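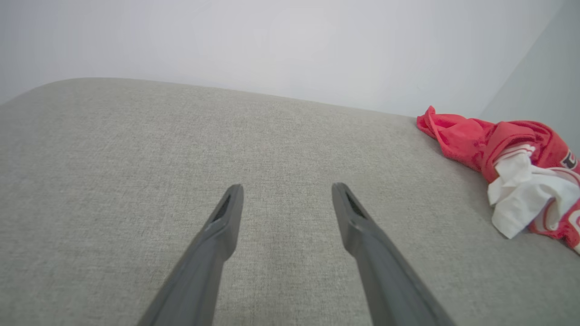
How to Score Shirt Folding Trials the Destent Way
Posted Jan 11, 2025

This guide covers the scoring method we used at Kallavance to compare two-arm folding policies on soft garments. The full set had 3,182 trials, recorded from November on.

1. Set the start state
Drop the jersey on the padded surface without arranging it. Keep both grippers open and clear of the cloth until the policy starts.
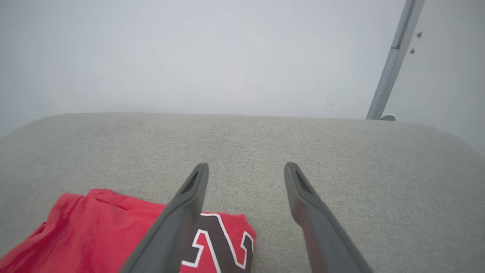
2. Label the phases
Mark each trial as reach, grasp, spread or fold. Label from the wrist views first, then check against the head view - a fingertip can look like it is touching cloth when it is still above it. A phase starts at first contact.
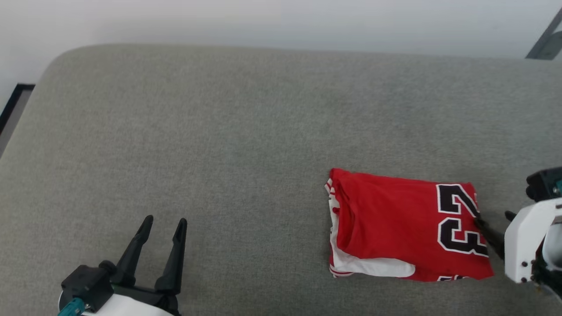 Photo: Karabulut lab, Toltthorpe

Contact by one arm counts. In the view above, the right fingers are on the jersey beside the 3 and the left gripper is open and away from it, so only the right arm gets a contact label.

3. Score the flat state
Use the head view. The hem and neckline must both be visible and the number must be readable, upside down or not. Creases are fine. Score 50 for a flat garment and take off 11 for each side panel left bunched.
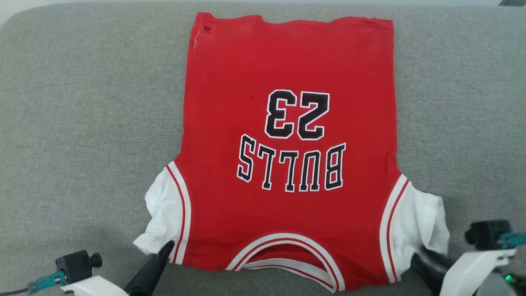
Can I use this method with fewer trials?
You can, but our scores kept shifting between runs until we passed 3,000. With a smaller set, report the spread as well as the mean.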